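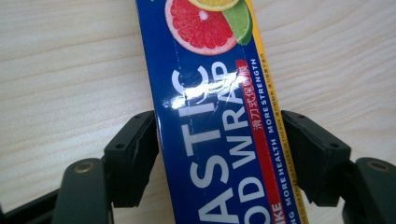 工单:保鲜膜切不断、老往回缩
状态:处理中
阅读时间:2分钟

先说情况吧,大家别笑我,我跟一卷保鲜膜较劲了一个晚上。盒子是蓝底印水果的那种,放浅色木纹桌上用。毛病有两个:一是拉出来切不齐,斜着撕成一条一条的;二是膜头缩回卷上以后死活找不着,指甲抠了半天,越抠越碎。

第一次试:晚上8点多,把整卷拿出来,用一小段透明胶带在卷面上粘了提一下,膜头出来了!可是装回去拉了15厘米又裂开,裂口还是斜的。

第二次试:翻到Olum论坛上一个老帖,说放冰箱里冻一会儿膜就不那么粘了。我冻了52分钟(本来想半小时,看剧忘了),确实好揭一点,切还是切不齐。

第三次试:怀疑是锯齿条的事。拿旧牙刷把齿缝刷了一遍,刷下来一小团碎膜,哎呀,原来都卡在里面。再切,好多了,十次能有八次是直的。
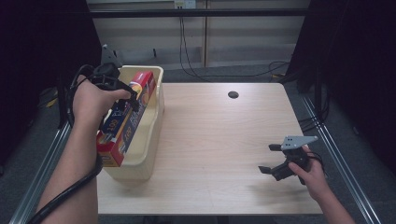

收纳这边也改了一下。以前盒子塞抽屉最里面,每次硬拽,盒盖都拽松了,盖子一松就压不住膜。现在在桌子左边放个奶油色的塑料托盘,盒子不用了就搁进去,顺手多了。

还没解决的:剩最后几圈的时候卷芯会跟着跑,整卷从盒里蹦出来。盒子两头好像该有能按进去的小耳朵,我这盒没找着,也可能是我眼神不好。有没有人知道怎么固定?先挂着,等回复。

评论(3)

Dostbridge:两头塞点揉皱的纸巾,别塞太紧,卷芯就不乱跑了。

厨房小白57:胶带那招亲测有用!不过要顺着卷的方向提,横着提会裂。

Trirside:冰箱那个我试了没啥感觉,刷锯齿倒是真管用。楼主后来卷芯弄好了没?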